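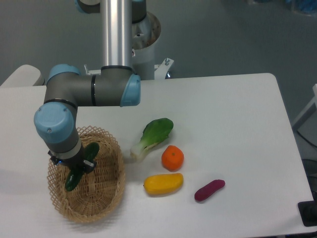
Attachment 1: basket and veg on the white table

Ticket: Recipe box labels printing with the wrong weights
Site: Warklow packing room
Opened: June 18, 2019
Status: Resolved

Reported problem
Labels for the small veg box come out of the Fotden printer with the weight in the wrong place, and every second label is blank. The large box labels are fine. Same printer, same roll, same computer! We have 100 small boxes to label before the van goes, so any ideas very welcome.

What we tried first
Switched the printer off and on. No change.
Cleaned the print head with the little pen from the drawer. Lovely crisp text afterwards, still in the wrong place.
Swapped the roll for a new one. Same again, a good label followed by a blank one.
Printed from the other computer. Same again, so I stopped blaming the computer.

Reply from support desk
Thanks for such a clear list, it saves us a lot of time. A blank after every good label nearly always means the printer thinks the label is longer than it is. Could you measure one from the small roll, top edge to bottom edge, and then tell us what the Vrabec template says under Page Height?

Update
Measured it: 44 mm. The template says 52 mm. I would never have looked there! The large box template has its own page size, which explains why those were behaving.

Changed the height to 44, saved, printed a test. The blanks have gone -- brilliant. The weight is still sitting too low though, half over the line where the packing date goes.

Reply from support desk
Great progress. The weight box in that template is pinned to the bottom of the page, so it needs nudging up by hand. Select it, choose Pin to Top, then drag it under the product name. After that, hold the feed button until the light flashes 2 times so the printer measures the roll again.

Update
Did both and it's perfect. Printed the whole batch in one go without a single blank, and the text looks sharper than it has for months (I'm giving the pen some credit for that). I've saved the template as "small box Rokow" and deleted the old copy from the shared folder, so please don't bring it back from your own desktop.

Still to do
Check the herb labels, as they were made from the same template in October.
Order more cleaning pens -- we're on the last one.

Closed by site.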